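Boletín técnico de la red de abastecimiento – Noviembre
Campaña de revisión de válvulas de seccionamiento en la conducción de Ilwood 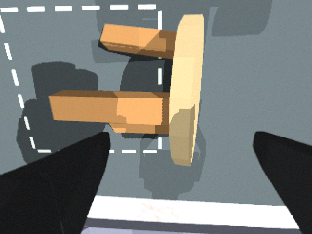 La conducción de Ilwood transporta agua tratada desde la planta de Semwal hasta los depósitos de cabecera de la zona alta. El tramo revisado este otoño incluye 28 válvulas de seccionamiento, todas ellas alojadas en arquetas de registro accesibles desde el camino de servicio. La última revisión completa se había hecho antes del cambio de régimen de bombeo, por lo que los valores de par de maniobra que figuraban en las fichas ya no servían como referencia.

El trabajo se organizó por sectores, de aguas arriba a aguas abajo. En cada arqueta se siguió el mismo orden: achique, medida de gases, limpieza del husillo, maniobra parcial, maniobra completa y lectura de presión a ambos lados. Las maniobras completas se hicieron siempre de madrugada, con la demanda en mínimos y con el depósito de cola por encima de la cota de reserva. El cierre se ejecutó a velocidad constante, con una pausa antes del último tercio del recorrido para dejar que se estabilizara la presión.

Resultados

De las válvulas maniobradas, 9 presentaron un par superior al admisible. En seis de ellas bastó con la limpieza y el engrase del husillo para volver a valores normales. Las tres restantes tienen el asiento deteriorado y no garantizan estanqueidad en posición cerrada. Quedan señalizadas en el plano de explotación como no aptas para aislamiento, y mientras no se sustituyan el corte debe hacerse con la válvula inmediatamente anterior. Esto alarga los sectores de vaciado y obliga a revisar las instrucciones de corte que están en la sala de control.

La arqueta 301 merece una nota aparte. Se encontró con agua hasta media altura y con el pasamuros del lado norte agrietado. El agua procedía del terreno: la conductividad medida no coincidía con la de la red y el nivel se recuperó tras el achique con la válvula cerrada y también con la válvula abierta. Se ha inyectado resina en el pasamuros y se ha repuesto la junta de la tapa. El nivel se comprobará de nuevo después de las lluvias.

Suministro y montaje

Las válvulas de sustitución son de compuerta con cierre elástico, fabricadas por Fedska, con la misma distancia entre bridas que las existentes. No será necesario modificar los carretes de desmontaje, salvo en un caso en el que la tornillería está tan corroída que se cambiará el carrete entero. El montaje se ha adjudicado a Diltada y exige cortes nocturnos de 3 horas por arqueta, más el tiempo de llenado y purga. El llenado se hará por el baipás, con las ventosas abiertas y sin superar la velocidad fijada en el procedimiento – en la campaña anterior un llenado demasiado rápido provocó turbidez en la zona alta durante toda la mañana.

Tras cada montaje se desinfectará el tramo afectado y se tomarán muestras en los dos puntos de control más próximos. El tramo no vuelve a servicio hasta disponer de los resultados de cloro residual y turbidez.

Cambios en la documentación

Las fichas de válvula incorporan tres campos nuevos: número de vueltas hasta el cierre, par máximo registrado y sentido de giro. Este último faltaba en buena parte de las fichas antiguas, y en el tramo conviven válvulas de cierre a derechas y a izquierdas. Las brigadas deben comprobar el dato en la ficha antes de maniobrar y anotar cualquier discrepancia en el parte.

El plano de explotación actualizado ya está disponible en la carpeta compartida. Las copias en papel de los vehículos se sustituirán al entrar en el turno de las 6:00; las antiguas se devuelven al almacén.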